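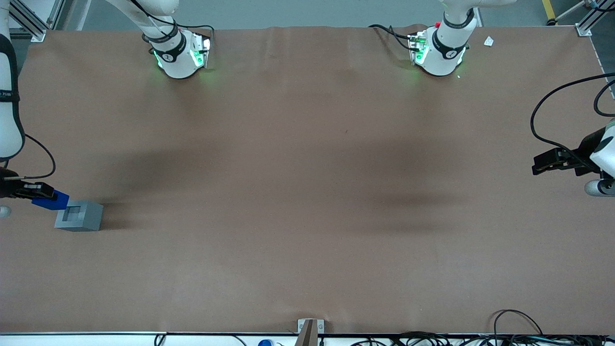 2 min read

Stop buying the second gripper first

Declan Pryor
25/07/2023

Most of the arguments I have had about grippers this year have been arguments about the wrong part. Somebody's robot drops a block, or jams it against the side of a hole, and the first thing they want is a new pair of fingers. I think they should leave the fingers alone for a month and look at everything behind them.

We run a two-arm bench at Kiltham. Both arms carry the same sort of black two-finger gripper. The job we use for comparisons is dull on purpose: one hand holds a blue piece, a grey block with a square recess sits on brown paper, and the other hand waits its turn. Any gripper on the market can hold a piece like that. What separates a good set-up from a bad one is what happens in the last few millimetres, and the fingers have very little say in it.

In April we ran a proper trial. We had the Belura fingers we started with and a pair from Cuadros that cost a good deal more. Each pair got 800 attempts at the same task, same paper, same lights, same controller. The Cuadros pair failed less often, but the gap was small enough that I would not have paid for it. Then we went back to the Belura pair and changed the controller settings, so that the arm gave way a little when it met the edge of the recess. That made more difference than the fingers had, and it cost us two afternoons.

Suppliers do not like this story. The man from Noston told me our task was too easy to show what his gripper could do. He may be right. If you pick up wet fish or bags of salad, the fingers matter a great deal and you should ignore most of what I say. But plenty of people are moving hard, flat-sided parts from one place to another, and they are being sold fingers for fish.

Cables are the other thing I would look at before spending money. A gripper lead that loops out from the arm has weight and stiffness, and it pulls differently depending on where the wrist is. We lost most of a week to a fault that came and went with the angle of the forearm. It was the lead tugging. We gave it more slack and the fault stopped. No catalogue lists that as a feature.

Cameras deserve the same suspicion. A fixed camera over the table is cheap and gives you the same view every time, which makes two trials easy to compare. It also loses sight of the part whenever an arm gets in the way, and arms throw shadows that shift as they move. I would still start there. Wrist cameras are useful, but they add another lead to each arm, and I have said what I think of leads.

There is a fair case against me. Settings are fiddly, and the person who understands them leaves. A better gripper stays bolted on. A small firm with no spare hands may well be right to buy its way out, and at £310 for a basic pair of fingers the risk is modest. My complaint is with the order of things. Buy the new pair once you know what the old pair was doing wrong, and keep the old pair in a drawer — you will want it for the next comparison.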